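## 7.4 Recovering from a grip force fault (code 397)

The Plokora controller raises code 397 when one gripper reports a closing force that its partner does not match within 15 milliseconds. Both arms hold position and the status light turns amber. The arms stay powered during this fault.

**CAUTION:** Do not pull a held object out of the fingers by hand. The controller may read the movement as a dropped load and close again.

1. Press the hold button on the pendant. Leave the emergency stop alone unless someone is at risk – it releases the joint brakes on Fraser wrists built before firmware 1909.
2. Keep hands and sleeves outside the marked reach of both arms.
3. On the pendant, open **Service > Grippers** and select **Open slow**. Support the object from below with the Prosau tray if it is more than a hand's width above the table.
4. Wait for both grippers to report **Open**.
5. Jog each arm back until the fingers are clear of the object.

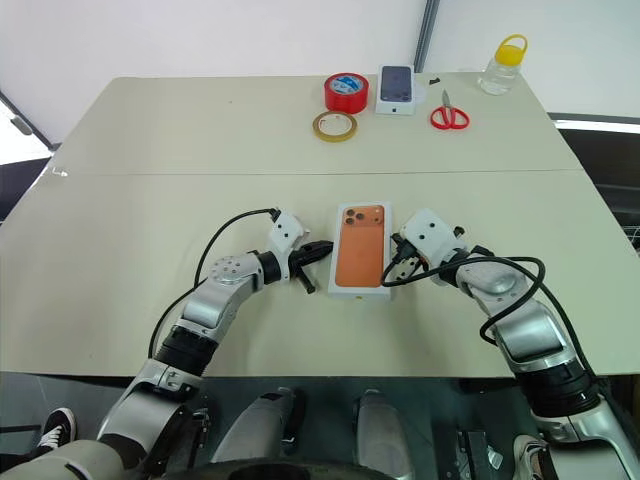 Most repeat faults come from a cable that tugs on the gripper housing as the wrist turns. Check the full length of each cable before you restart. A loop lying out across the tabletop, like the long black one from the right gripper, needs to be followed by hand from end to end with the drives off. Look for flattened spots, and make sure the loop cannot catch on the elbow joint or on anything left on the table.

6. Switch the drives off and reseat the connector at each housing. It should click.
7. Switch the drives on and run **Force zero** with the fingers open and touching nothing.
8. Run the test grip 2 times at low speed, using a light carton.

**Note:** Force zero is lost if the controller is restarted before the test grip is finished. Repeat step 7.

If code 397 returns during the test grip, tag the cell out of service and save the log from **Service > Export**. Send it to Clokholm support with the serial numbers of both grippers. Do not raise the force tolerance to clear the fault.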